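Visit to the Mollness airport security training center

In January I joined an open day at the training center for passenger screening in Mollness. The center is run by Stistetti, a private contractor that teaches new screeners before they go to work at the airport. I am a frequent traveler and I write about civil liberties, so I wanted to see how people learn to decide who is suspicious.

We came in at 9 in the morning, through a checkpoint the same as at a real airport. Shoes off, belt off, bags on the belt. My bag was opened for a second check, and the trainee was polite but did not say what she was looking for.

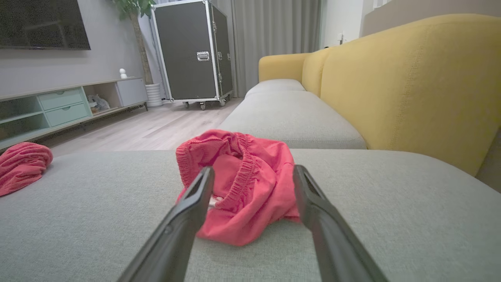
The classroom part

The instructor told us that each trainee must look at 1,000 X-ray pictures before the first exam. Of these, 560 show ordinary luggage with nothing forbidden inside. I found this a good idea — a screener should know very well how a normal suitcase looks.

After this came the lesson on behavior, and here I was less satisfied. The trainees watch recordings of passengers in line and write down signs of stress. I asked if there is a study showing that such signs help to find dangerous people. The instructor answered that the method is based on experience. When I asked again, we moved to the next room.
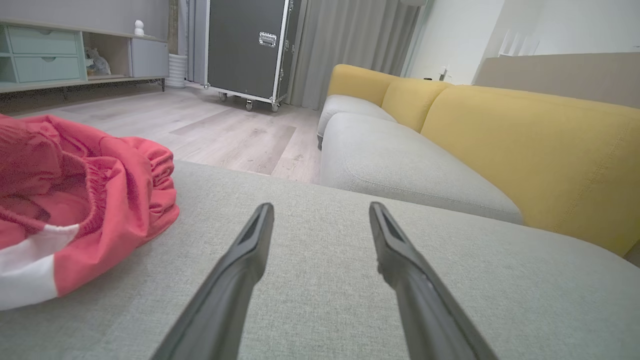 Can a visitor see the list of signs?
The list is kept internal, and we were shown only the title page.

In the last room there was a desk for complaints, with a form of 2 pages. A company named Montoya reads the forms and sends a reply. Last year it received 677 complaints from Mollness and from the smaller airport in Jalislow together. I asked how many of them led to a change in procedure, but the staff did not have this number with them. They promised to send it by e-mail, and I am still waiting for it.

The tour ended at noon with coffee. The next open day is planned for spring, and you must register with a passport or other photo ID.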